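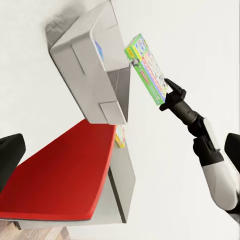 Shirley Robichaud replied that the sync was still stopping at 529 recipes on her end, same as before the update, and could we please look again before she retyped her grandmother's entire pickle section.

We looked again, and we found it! Gilarel was choking on recipe 530, which had a fraction typed as a single character (the tiny one-half) in the title. Take that out and the whole thing sails through, all 3,578 recipes, photos and notes included. I was so happy I ran it twice.

28 December 2022
Fix is in the test build. Titles can now hold fractions, accents and degree signs. I also raised the batch size from 500 to 700, and the import feels much quicker on my old laptop.

Shirley, to get it: sign out of Gilarel, install the test build, sign back in, then choose Import and Start Over. Your tags will be kept.

Still open: duplicate tags when "Soup" and "soup" both exist. I have a really fun idea for that one and will put it in its own ticket.

Hawi Woldegiorgis

Status: waiting on customer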